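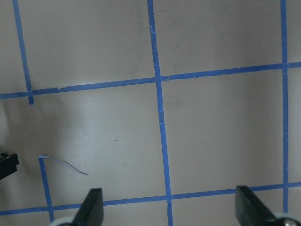
Why Does a Hotel Ask What Time You Will Arrive?

58 shares 11 comments

If you have ever stayed at a hotel or an inn with your family, you may remember waiting in the lobby with your bags. Maybe the person at the desk said your room would be ready at three o'clock. You could see the stairs. You may even have known which room was yours. But you still had to wait.

This page explains what goes on in those hours, and who is doing the work.

Two different times

Most places to stay have a check-out time and a check-in time. Check-out is when the old guests must leave. Check-in is when the new guests may go to their rooms. At the Truresska Inn, check-out is at eleven in the morning and check-in is at three in the afternoon. That leaves four hours in between.

The Truresska has 40 rooms. On a busy day in July, nearly all of them change guests. The cleaners can't start on a room while somebody is still packing in it, so most of the work has to fit into those four hours.

What happens to a room

Cleaning a room between guests is called turning the room over. The order is nearly always the same.

First the cleaner knocks and says "Housekeeping." If there is no answer, the cleaner knocks again before opening the door. Then the windows are opened if the weather is fine.

Next the used sheets and towels come off and go into a bag. They are sent down to the laundry. The trash is emptied. The cleaner looks under the bed and in the drawers, where people leave things behind. Phone chargers are left most often, and after that, stuffed animals.

The bathroom comes next. The cleaner sprays it and lets the spray sit for a few minutes, and makes the bed during that time. Then it's back to the bathroom to wipe and rinse.

Dusting is done from high to low. Dust falls, so if you did the floor first you would have to do it twice. The vacuum is last, and the cleaner works backward toward the door.

Sherif Zerouali has cleaned rooms at the Truresska for six years. A room where people stayed one night takes him less than half an hour. A room where a family stayed for a week at the lake takes longer. "Sand," he says. "It gets in the bed, the tub, everywhere."

How the front desk knows

When a room is done, a second person checks it. This person is called an inspector or a supervisor. At the Truresska it is Gil-soo Yeom. She runs her hand along the shelf, turns on every lamp and looks behind the bathroom door. If something is wrong, the cleaner comes back and fixes it.

Then she marks the room as ready. Years ago she did this on a paper chart. Now she taps it on a tablet, and the front desk sees it right away. A room can be "dirty," "clean" or "inspected." The desk gives out only inspected rooms.

Why your time matters

Now back to the question. If your family says you will arrive at three, and another family says nine at night, your room can be done first. The supervisor makes a list every morning with the early arrivals at the top. If nobody tells the inn anything, she has to guess.

Sometimes you can get in early. This happens when your room was empty the night before, or when the last guests left at breakfast. It doesn't hurt to ask. If the answer is no, most inns will keep your bags in a locked room while you go for a walk or get lunch.

What you can do when you leave

You don't need to make the bed, and it's better if you don't - the sheets are coming off anyway. Put the used towels in one pile, in the tub if there is one. Put trash in the trash can. Look under the bed yourself. And leave the key at the desk, so the cleaners know the room is empty.

Words to know

Turnover: getting a room ready for new guests.
Linens: sheets, pillowcases and towels.
Vacant: empty, with no guests staying in it.
Late check-out: leaving after the usual time. You have to ask first, and it may cost extra.

Share this page 58 shares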